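第五章 改编与篇幅:一个故事该有多长

上课前先翻一遍第三章的“叙事时间”,不然后面会跟不上。

## 本章要点

- 故事时长、文本时长、放映时长,三个概念分开记
- 单集片、短剧、长剧,各自的“断点”放在哪里
- 原著里的留白,改编时补还是不补
- 练习用剧目:《盐湖来信》(小说、广播剧、电视剧三个版本)

## 5.1 从一个失败的例子讲起

先讲例子,理论往后放。

《盐湖来信》原著很薄。一个女人回到小镇皮斯代尔(Pistdale),收拾亡父的屋子,在抽屉里找到一叠没寄出的信。收信人叫萨拉梅(Salameh),镇上没有人认识。小说写到她把最后一封信拆开,停了。信里写什么,没写。

广播剧版分 2 集。改编者的处理很老实:信由一个男声念,念到一半被火车声盖过去,第一集结束。第二集从她坐在厨房里开始,中间隔了多久,不交代。听众自己去补。

电视剧版由多拉赫(Dorach)制作公司出品,拉到了 5 集。问题就来了。

原著撑不起这个长度,编剧只好加人。加了一个邻居,加了一条土地纠纷线,加了萨拉梅本人——他在第 3 集出场,坐下来,把信的事从头到尾解释了一遍。解释得很清楚,也很完整,观众看完以后再没有什么可想的。

评论区当时吵得厉害。一派说“终于知道真相了”,一派说“我不想知道”。请注意,两派说的其实是同一件事:改编者替原著回答了一个原著没打算回答的问题。

那么是不是越短越好?也不是。广播剧版砍掉了女主角和妹妹的全部通信,妹妹只剩一句台词。有听众写信问,妹妹是谁。
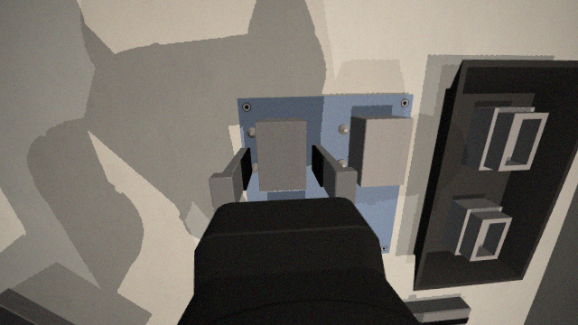 图5-1 俯视视角的计算机渲染画面:张开的夹爪与浅色桌面

## 5.2 三种时长

下面三个词,考前必背,平时也要用对。

**故事时长**:故事里的事件从头到尾经过的时间。《盐湖来信》里,从女主角下车到拆信,一共 3 天。如果把父亲写信的年头算进去,就长得多。算不算,要看你怎么界定“故事的起点”,写作业时请先说明。

**文本时长**:读者读完所需的篇幅。小说版 200 页,其中抽屉那一场占了整整一章,而下车、走路、开门只有一句话。

**放映时长**:观众坐在那里的时间。这个最硬,改不了。读者可以翻回去,可以跳,影院里的观众不行;看流媒体的观众可以快进,但编剧不能指望他们在你想要的地方快进。

三者的比例就是节奏。把故事时长压进很短的放映时长,叫概述;反过来叫延宕。两者相等,叫场景。第三章讲过,不重复。

要提醒的是,拉长放映时长并不会自动带来“深度”。它只带来空位。空位拿什么填,才是改编者的活。常见的填法:

1. 加支线。最省力,也最容易散。
2. 加前史。把原著一笔带过的事拍出来。父亲年轻时、母亲离开那天,等等。
3. 加视角。同一件事换个人再看一遍。
4. 放慢。不加事,只加时间。

第四种用的人少,因为难。多拉赫版第一集里有一段用得不错:女主角擦窗户,擦了很久,没有台词,没有配乐。可惜后面几集再没有这样的段落了。

## 5.3 断点

长剧和长片的差别不只在总长,还在于它要断。断一次,观众就离开一次,你得让他回来。

断点分两类。一类是**悬念断点**:门开了,没拍到门后是谁。一类是**余味断点**:事情已经完了,人还坐在那里。连载小说和多数商业剧用前一类,广播剧版《盐湖来信》的火车声介于两者之间,课上可以讨论它更靠近哪边。

导演德朗贝里(Drandberg)这个名字同学们在第二章见过,是课后选读里那部小镇三部曲的作者。选读材料里收了他的工作笔记,大意是:他先定断点,再写场次。每一集的最后一个镜头最先写好,贴在墙上,然后往回推。

这种写法有风险。断点定得太早,人物就会为了走到那个位置而做不合情理的事。电视剧版里妹妹突然卖掉车,就是一例。前面没有任何铺垫,卖车只是为了让她在集尾走路进镇。观众看得出来。

课堂小活动(用不了多久):把原著第二章交给同桌,各自划一条线,线前是上一集,线后是下一集。然后交换,说说为什么划在那。不要先商量。
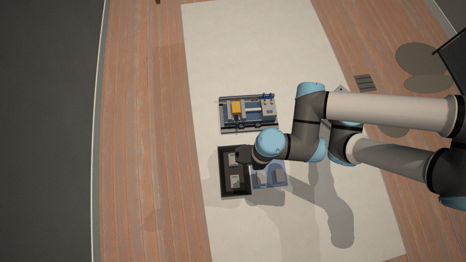
图5-2 关节式机械臂伸向左侧,下方为浅色垫面和红褐色木地板(计算机渲染)

## 5.4 补,还是不补

回到留白。

本书的立场先摆出来:留白不是漏洞,但也不是什么神圣的东西,碰不得。有的留白是作者有意的,有的是体裁逼的,有的就是忘了写。改编前要分清楚是哪一种。

分辨的办法,笨一点:回到原文,找这个空缺前后的句子,看叙述者有没有“绕开”的动作。《盐湖来信》里,女主角三次把信拿起来又放下,叙述者每次都转去写窗外的湖。这是有意绕开。反过来,妹妹的职业全书没提,也没有哪一句在躲它,这大概就是没写到,改编时给她安一份工作,没什么问题。

译者兼剧作教师 Duangjai Jitpraphai 在 5 月的研讨课上给过一个说法,学生记下来的,原话可能有出入:“你可以把门打开,但要想好,开了以后这间屋子还有没有人愿意进来。”她当时讨论的是结尾,我们觉得放在中段也一样适用。

不过也有反例。有些原著提出了很重的问题,然后用一个漂亮的停顿躲过去。这种时候改编者追问下去,未必是冒犯。关键在于追问之后,拿出来的东西够不够分量。萨拉梅坐下来讲了那么久,讲的全是情节,时间、地点、谁欠谁钱。父亲为什么不寄信,他一句没碰。所以多拉赫版的毛病不在于它回答了,在于它挑了个容易的问题来回答,却让观众以为难的那个也一并解决了。

## 5.5 读前准备

正式进入 5.6 节的分场对照之前,请完成以下几项:

- 读完原著第一、二章。别只看梗概。
- 听广播剧第一集,记下火车声出现前的最后一句话。
- 看电视剧第 3 集,从萨拉梅进门看到片尾。其余各集选看。
- 写一段话,回答:如果由你来改,你要几集?为什么不是更少?

最后一题没有标准答安,但“因为平台要求”不算理由。至少不能是唯一的理由。

术语表在章末。“延宕”一词各家译法不同,有的书作“延缓”,有的作“拉伸”,本书统一用前者,引文里保留原译。

## 5.6 分场对照:抽屉

先看小说。抽屉这一场从“她以为里面是是纽扣”开始,到“湖上起了风”为止。请在书上标出叙述者离开抽屉、转向窗外的位置,再对照广播剧的同一段:窗外没有了,换成什么声音?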